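Notes for walkers, revised December

# How to plan a shore day on foot from a ship

This page covers a self-guided walk from the berth at Kenimau to the viewpoint at Risdale and back. The method works for any port where the town starts close to the quay.

## 1. Fix the turnaround time

Find the all-aboard time in the daily programme. Subtract 90 minutes. The result is the time by which you must be back at the port gate. Halve the hours left between going ashore and that time, and you have your turnaround. Write it on the map.

Check whether the programme uses ship's time or local time. At Kenimau the two can differ by an hour, and the clock at the gate shows local time.

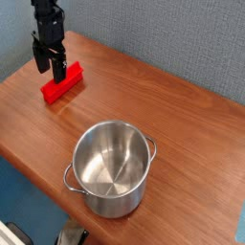
*Red block and steel pot on the table.*

## 2. Measure the route

Use a paper map or an offline one. Phone signal drops out behind the Harb headland.

1. Mark the port gate, not the berth, as the start. The shuttle bus covers the quay, where walking is not allowed.
2. Follow the harbour road to the fish market, then take the stepped lane on the left.
3. At the chapel, join the path signed for Firside.
4. Leave it at the second stile and climb to the viewpoint.

The viewpoint stands at 313 metres. Allow one minute of extra walking time for every 10 metres climbed, on top of your normal pace on the flat. Do not deduct anything for the descent; the lane is steep and the steps are uneven.

## 3. Pack the day bag

- Ship's card and photo ID
- Water, 630 ml per person as a minimum
- Waterproof jacket
- Small coins for the bus and the toilets at the market
- The port agent's telephone number, copied from the programme

Fresh food may not be taken ashore. Packaged biscuits are normally allowed if they are sealed.

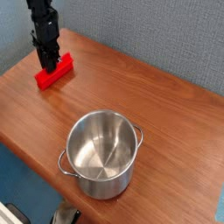 *Gripper closed on the red block.*

## 4. Set checkpoints

Choose three: the market, the chapel and the second stile. Note the time you expect to reach each one. If you are more than a quarter of an hour late at the chapel, drop the climb and stay on the Firside path, which loops back to the harbour road.

Ginette MacPherson, who checked this route for us, advises against the shortcut below the chapel after rain. The surface is clay and there is no handrail.

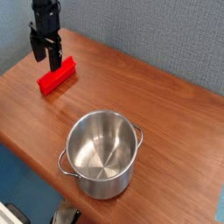
*Gripper with its fingers open, red block below.*

## 5. Return to the gate

Queues at the gate are longest in the last hour. Have the ship's card and ID in your hand before you reach the barrier. The shuttle leaves when full, so the wait varies.

If you are delayed, ring the port agent first and give your name, cabin number and present position.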